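Notes for my talk, 13 Jun 2024
Floors, panels and tables: what we learned fitting out the Brindale room

Opening (2 minutes, don't rush)

Hi everybody. I'm Jacinto Meléndez, and I've spent most of my working life picking surfaces for rooms that other people have to use. Thank Bevan Harawira for the invite. Mention the coffee.

Ask for a show of hands: who has a floor at work they hate? Wait for it. People love this question and they'll want to tell you why, so let one or two of them go!

The floor

We went back and forth on this one all through February. Selorm Ofori wanted dark tile, I wanted pale. My argument was simple – drop a small black screw on a dark floor and you'll be on your knees for the rest of the afternoon. Selorm's argument was that pale tile shows every footprint, and she was right too. We mop a lot more than I promised we would.

We got quotes from Montes and Gostimport. Montes was slower but sent 19 sample tiles, and we laid them out in the hallway and walked on them in our socks for a week (tell the story about Kagiso Coetzee and the wet one).

Pale tile, pale blue-grey panel, dark brown table. I like those three together. The panel is smooth, so there's no texture for dust to sit in, and the color is quiet enough that you stop noticing it, in a good way. 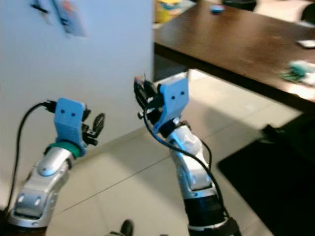

The table

Slow down here, this is the part people ask me about afterward.

Everyone expected me to match the table to the floor. I said no, go dark. Your eye needs somewhere to land, and pale parts on a pale top are a pain to find. The catch is dust. A dark brown top shows it by lunchtime, so keep a cloth close by and be ready to use it.

Baltazar Ponce from Narix measured the gap between table and wall for us and told me to leave 50 inches. I left less. I've bumped my hip there over a hundred times, so listen to Baltazar.

If there's time: the cleaning schedule, and why I gave up on floor mats. Skip the mats if Kagiso is in the room – he bought them.

Questions. Somebody will ask what it all cost. Point them to Bevan.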